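Workshop tips from the Brisow open day

I spent a December afternoon at Brisow watching two robot arms do gear assembly, and I came home with a page of notes for my own bench!

Put a plain gray mat under small shiny parts. The teeth show up so well against it.

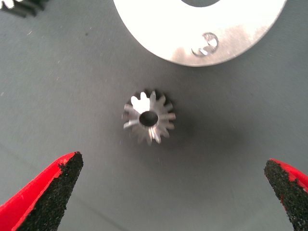 Little gear, red fingers, gritty black grip pads.

Grit on the gripping faces is a great idea for pliers too – Malte Teuber, who showed us around, says to try a scrap of fine sandpaper first.

Lay the cloth bigger than the job, so a dropped gear lands on fabric. 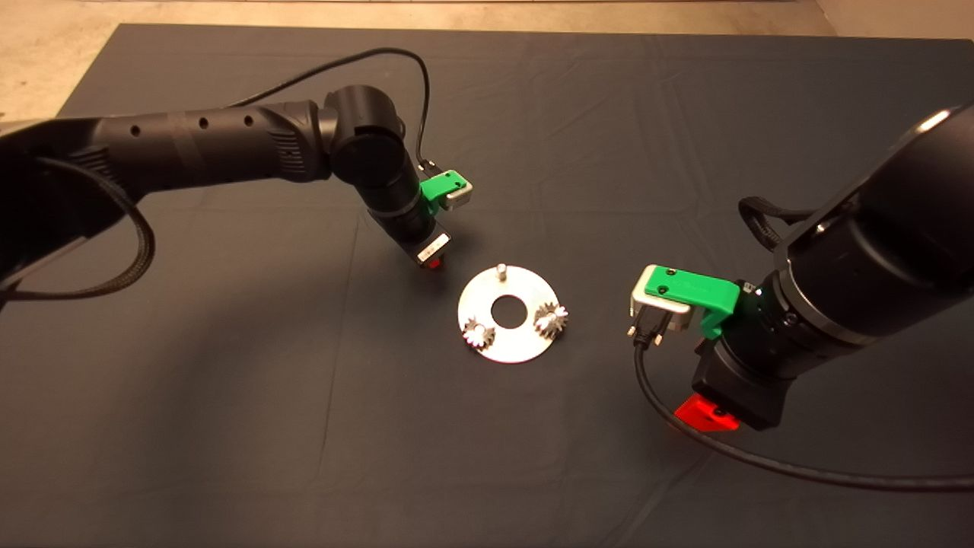 And keep the base plate flat while you fit the gears (mine always ends up propped on something). I'm trying all of it on my old clock this weekend.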